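Hand-held grippers, packing a box on the big round table (build thread, page 3)

tinplate_moth wrote:

Evening all, and thank you for the kind words on page 2, they did cheer me up. I promised I'd come back once the hand-held pair had been properly used at our shared office, so I've put the kettle on and this may ramble a bit.

For anyone new, the idea is a pair of grippers you hold yourself, one in each hand, with two fingers apiece. You do the job by hand through them, and later the recordings go towards teaching a small arm to do the same. The fingers are my third go. The black parts came off the Tovix printer in April, and the yellow tips were done separately so I can swap them when they wear (I do love a bit of yellow, too!). Spend so far is more than 300 pounds for the pair, and I'm trying very hard to stop there.

The job we settled on is putting small shop-bought packets into a cardboard box. Wet wipes are lovely practice, being soft and a bit forgiving. The foil pouch is another matter, as it lies so flat that you have to come at it quite low, and my wrist had plenty to say about it afterwards.

Pictures from the table: 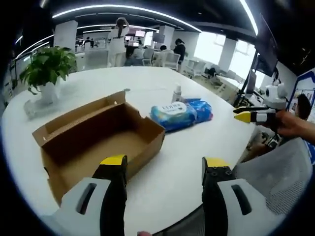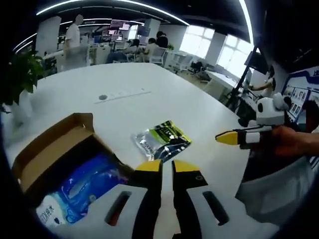 Wipes in the jaws in the next one, then back to the pouch. 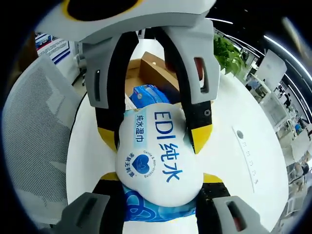
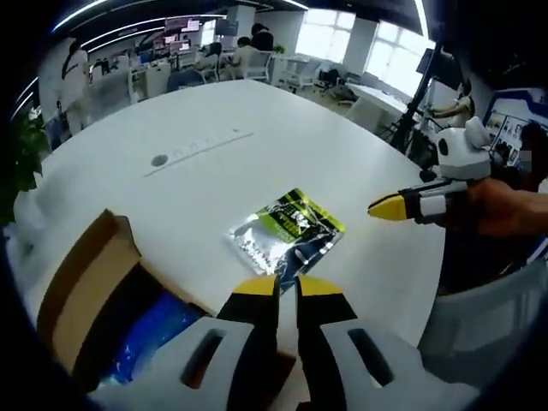

Pristton_Pete wrote:

Lovely to see it getting some use, but I'm going to be a nuisance about those fingertips. I went down the hard tip road on mine and regretted it for the whole winter. Anything flat and shiny just skated away from me. A soft pad glued on the inside face made all the difference, and it's a ten minute job with a sharp knife and a bit of patience.

ohm_on_the_range wrote:

Don't agree, sorry Pete! Soft pads pick up every crumb in the room and then they grip worse than bare plastic. I'd leave the tips alone and make them thinner at the very end, so they can slide under an edge. Levchenko sell a thin steel insert that would do it, or file one up from an old feeler gauge like I did.

tinplate_moth wrote:

Oh, I like the feeler gauge idea very much, and there's a set in my drawer with half the blades missing. Pete, I did try foam on the second version and it peeled off within the week, though I'll admit I used the cheap glue.

Recordings stand at 766 and I'd been hoping to get to 1,101 before training anything.

zallwood_bench wrote:

I wouldn't wait that long. Train on what you've got, see where it goes wrong, and then record more of just that bit. We did it the other way at Zallwood and ended up with heaps of easy ones and hardly any awkward ones.

Pristton_Pete wrote:

Agree with that completely. Still think you should try the pads, with decent glue this time.

tinplate_moth wrote:

All right, all right, pads on one gripper and thin tips on the other. I'll do 24 goes with each and post whatever I get. Does anyone know if contact adhesive eats PLA?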